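How to mark out a junior pitch on a Saturday morning

I've been lining the pitches at Latside for nine seasons now, and I still get asked how I keep the corners square. String, mostly! You'll need a long tape, a ball of string, some pegs and your marker. Ours is an old wheel-to-wheel one that squeaks all the way down the touchline.

Start with one touchline and get it dead straight, as everything else hangs off it. Peg both ends, pull the string tight and walk it before you put any paint down. We play nine-a-side on the bottom field, so mine is 80 yards long and the goal lines are 55.

For the corners, use a 3-4-5 triangle. Measure three yards along the touchline from the peg, four yards out where the goal line should go, and shift the second peg until the gap between them is five. Then check the two diagonals of the whole pitch against each other. If they're out by more than a hand's width, move a peg and measure again (I know, I know).

Mix your paint the night before if you can, and strain it through something fine — lumps block the nozzle and you'll be swearing by the halfway line.

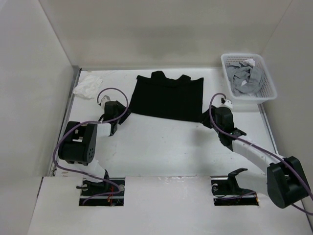 Once the outside is done, the boxes are easy. Find the middle of the goal line, measure out both ways, and use the same triangle trick. The Dendton lads do their centre circle first but I leave mine till last, with a peg on the centre spot and a loop of string round the marker handle. Walk slowly and keep the string tight.

Rinse the marker straight away.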